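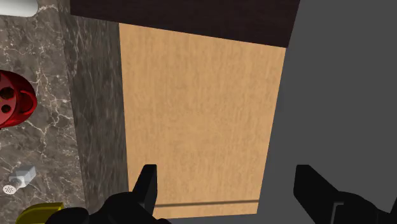

Figure 1. Simulated kitchen counter with small objects along the left side, viewed steeply from above with the gripper open.

Inthanon manipulation cell: progress report and equipment plan
Submitted 09/01/2023 to Magdy El-Sayed, program office
Prepared by Amarachi Ogunleye

1. Status

Simulation work is on schedule. The counter environment in Figure 1 is now the common test bed for grasp planning, and all further scene changes go through Sabina Vlček. The marble and wood surface textures are fixed for this phase. Object models can still be swapped between runs.

The physical cell is behind schedule. The arm quotation from Protico came back with a lead time of 21 weeks against the 15 assumed in the March plan. Doven offers a shorter lead time on a comparable arm but does not include the controller cabinet in its base price. Both quotations are with purchasing.

2. Equipment budget

The hardware line was approved at 67 thousand dollars. It covers one arm, one two-finger gripper, the mounting frame, safety fencing and spare finger pads. It does not cover the replacement workstation requested by Eduard Štefanec, which has been moved to the computing line.

Gripper selection is the main open item. Objects on the counter differ a good deal in size and outline, and the planned set includes curved bodies, handles and small parts with flat faces. Maximum opening and fingertip shape therefore carry more weight in the comparison than closing force. Three candidate grippers have been modeled. One has been dropped over the width of its linkage, which leaves too little clearance when approaching objects close to a neighboring item. The other two remain under test.

No order for the gripper should be placed before the arm is chosen. The Doven flange needs an adapter plate, and the added length changes the reach calculation for the far side of the counter.

3. Counter fixture

The mock counter will be built locally. Plolomberg has quoted for the top and cabinet as a single unit, delivery included. Sabina Trnka has asked for the edge height to be adjustable, and a revised drawing was sent last week. Floor anchors are a separate item and are not in the quotation.

4. Risks

Arm lead time. If Protico is selected, physical trials move into the next reporting period. Simulation work can absorb the delay, but the technician hours booked for installation would have to be released and rebooked.

Transfer from simulation. Friction values for the glossy objects are estimates. Measured values require the physical set, and purchase of that set is held until the fixture drawing is signed off.

5. Decisions requested

Approval to select the arm supplier on total installed cost, including controller and adapter.
Release of the fixture budget ahead of the arm order.
Confirmation that unspent technician hours may be carried over.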